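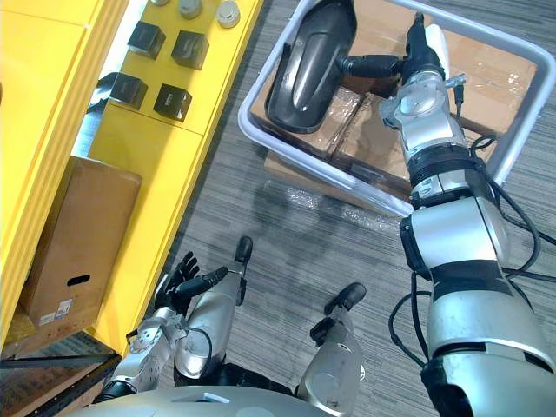 The Packaging Problem, Continued

Some of you will remember that in September we announced a new system for packaging waste at the Sowerby building. The system was a basket. It is a white rectangular one, it lives on the gray striped carpet by the yellow shelves, and the idea was that flattened boxes go in it until it is full, at which point somebody takes it downstairs.

I am pleased to report that the first part has caught on. Boxes are going in, and they are going in flat, which is more than could be said for last winter, when a person who shall remain unnamed put a box inside a box inside a box and called it compact.

A few points of order, however.

Tape. The recycling people would like it off. I know how the boxes arrive, wrapped as though they were crossing the Atlantic on deck, and I know that peeling a yard of clear packing tape off brown cardboard at 4 in the afternoon is not why anyone took this job. Peel it anyway. There is a blunt knife on a string by the door for exactly this purpose. It was sharp before it was on the string.

Plastic film. It does not go in with the cardboard. It also does not go on the carpet next to the cardboard, where a crumpled sheet of the clear stuff can lie for days looking like something that will be dealt with. The film bag hangs on the back of the stockroom door and has plenty of room in it, seeing how little use it gets.

Everything else. The basket is for boxes. A large curved piece of black plastic, to pick an item at random, is not a box and has never been part of one. If you have something that might be a fender, or a cover, or the top half of a thing we still own the bottom half of, please put a note on it with your name and walk it over to Returns. Sunita Thakur keeps a shelf there for objects with no known relatives. She had 13 of them at last look and would be happy to see the number go down, so if you are missing a part, go and visit.

The yellow shelves. These are holding up nicely. The black cubes are sitting together in their two rows, the silver cylinders are up past them, and the brown box lower down is standing the way a box should. I would ask only that labels face out. A barcode you can reach with the scanner saves a good deal of lifting and muttering, and the orders for Prindari and Flirkex both ran late last month over boxes that had been shelved with their faces to the wall, like children in disgrace.

Emptying. The sign says to take the basket down when the cardboard reaches the rim. Several people have read this as an invitation to press harder. Eighty pounds of compressed cardboard is still 80 pounds, and the freight elevator is on the other side of the building. Half full is fine. Go early, take the cart, and bring the basket back up with you, as we have only the one on this floor and the replacement request is with Statance, where it has been for 8 weeks.

Suggestions for a better system can be left in the usual tray. Please flatten them first.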